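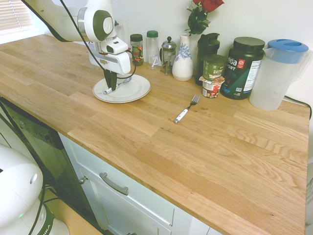

Gripper at the plate, spoon between the fingers or near enough. Fork still to do.

2025-07-02
By Yeshi Zeleke

Kitchen arm, the gallery so far

I have been asked for pictures of the arm more often than I have been asked whether it is any use, so the picture goes first and the grumbling comes after. The build belongs to a small group of us at the Molska workshop, though it does its work on a kitchen worktop. The plan is for it to clear up after a meal: cutlery off the plate, plate to one side, everything else left alone. I said in May that I didn't believe in it and I am still waiting to be talked round.

More about the picture at the top

The spoon is the hard one. It lies on the plate with its handle towards the rim, and the fingers have to come down on it from above without pressing on the plate. A person does this while talking about something else. We have a settings file with 30 lines in it for the approach alone, and I wrote most of them, so I'm allowed to complain.

The fork with the white handle is out in the open on the wood, with plenty of clear worktop on every side. I would like to see it lying tight against the French press, or half under a tea towel, before anyone uses the word 'reliable' in front of me again.

Along the wall is the row we call the fence: spice jar, vase with the rose, shaker, oatmeal, the big black tub and so on up to the pitcher with the blue lid. The arm is told to keep out of that strip altogether. It is a sensible rule and I voted for it – but a machine that can only tidy the part of a kitchen that is already tidy has some way to go.

Cables

The black one runs along the upper part of the arm and loops down towards the wrist. The thin one comes off the side of the gripper and hangs down towards the plate, and I don't like it. Noonan, our cable clip design, was meant to deal with this and is now on version 2. I have asked for a shorter lead. The answer was that a shorter lead would pull when the wrist turns, and that may be right, but I want to see it measured.

What it would take to change my mind

200 pick-ups in a row with the cutlery put down by somebody who doesn't like the project. I have offered. The Gostby lot ask for 3000 before they will call anything finished, which seems a lot to me, though I notice their machines are still running.

Next set of pictures after the Venelham open day, if the gripper goes back on straight. The settings file is on the shared drive in the usual folder. Please don't edit the approach heights without telling me – someone did, and I spent an evening putting them back.

Contact the workshop | © Molska Workshop | Back to top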